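Prollelier Sorting Cell – Set-up and Care Guide
Section 4: Preparing the belt, trays and grippers
Reading time: 3 minutes

4.1 Before you start

This section covers the two-arm cell sorting push buttons from the green belt into the red, blue and yellow trays. Complete the arm mounting in Section 3 first.

CAUTION: Stop both arms and the belt drive before reaching over the belt or into a tray. The drive chain at the end of the belt can trap fingers and sleeves. Remove rings and watches before working near it.

4.2 Loading the belt

1. Set the belt speed to zero on the Wumo panel and wait for the stop message.
2. Lay the push buttons on the belt by hand. Mix the cap colors. Some should lie on their side and some should stand on the contact block, as they would in production.
3. Leave finger clearance on both sides of each part. Parts that touch can be picked as a pair and dropped.
4. Sit behind the belt, on the side away from the trays. Keep hands at the back edge while an arm is lowered.
5. Start a single pick at reduced speed. The jaws should close on the body of the part and stay clear of the screw terminals.
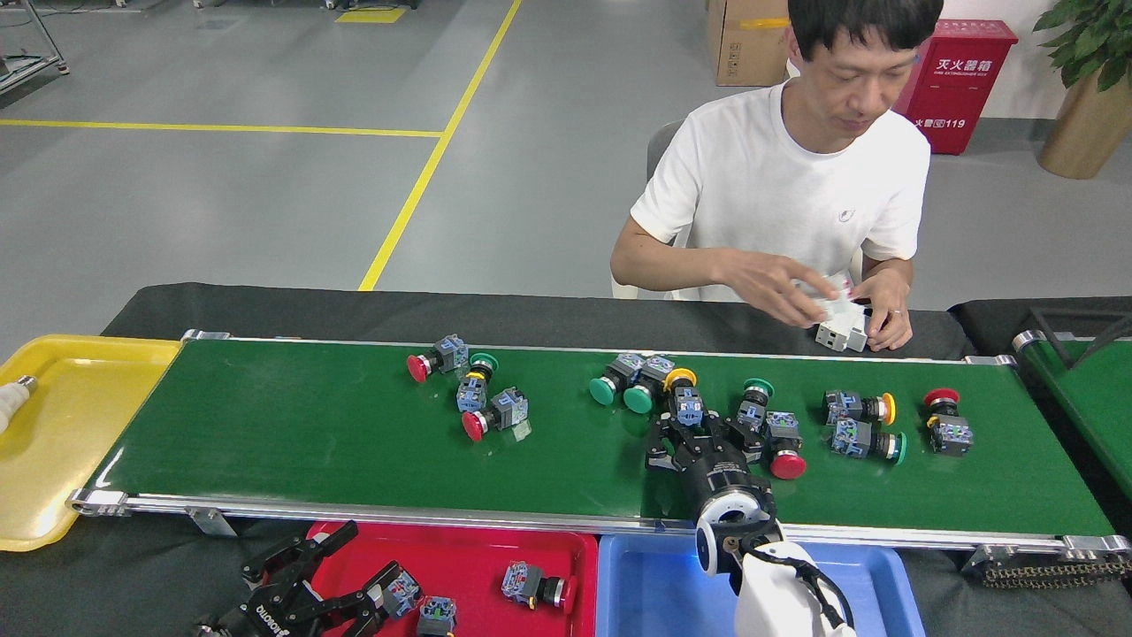
Ridwan Chin asks that step 5 be repeated after every jaw change, even when the new jaws carry the same part number. On his cell a fresh pair closed slightly off center and marked the caps until the offset was entered again.

Enter the jaw offset under Tool > Fingers. The factory value is 26. Change it in steps of 3 and run a single pick after each change. Do not adjust the offset to make up for a loose finger screw – tighten the screw first.

4.3 Adding other part types

1. Stop the cell as in 4.1.
2. Place the circuit breakers on the belt among the push buttons, with open space for the jaws.
3. Load the Feninix part list. If the list has no entry for the breaker, the arm will pass over it and code 591 will appear on the panel.
4. Open the jaws fully and lower the arm to the pick height. Check that both fingers clear the parts next to the target.
5. Check the cables at each joint for slack through the full reach of the arm.

NOTE: White housings reflect more light than the colored caps. If breakers are missed, lower the lamp level before changing anything in the part list. 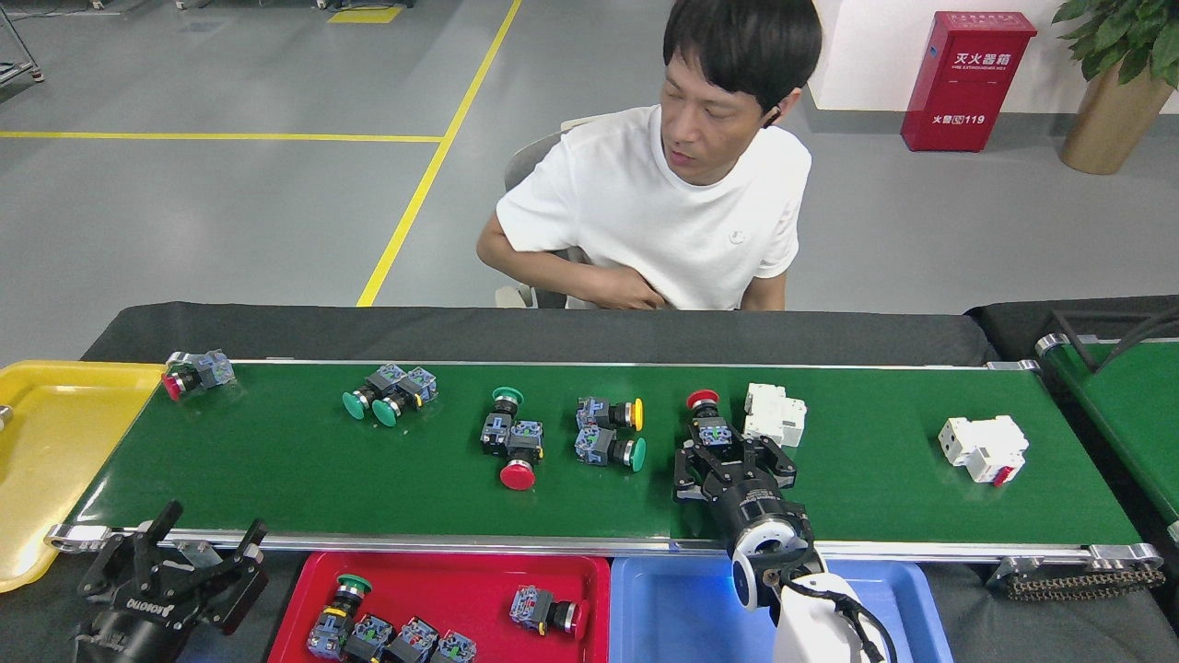
4.4 Routine care

– Wipe the belt with a dry cloth at the end of each shift. Solvents dull the green surface and upset color detection.
– Empty the trays before they fill to the rim.
– Inspect the exposed finger screws every 4000 picks.
– Lubricate the drive chain lightly with Lau chain oil. Keep oil off the belt and side rails.

Record all offset changes in the cell log with the old value and the new one.

Prollelier Technical Documentation | Contact: service desk | © Prollelier 2022 | Back to top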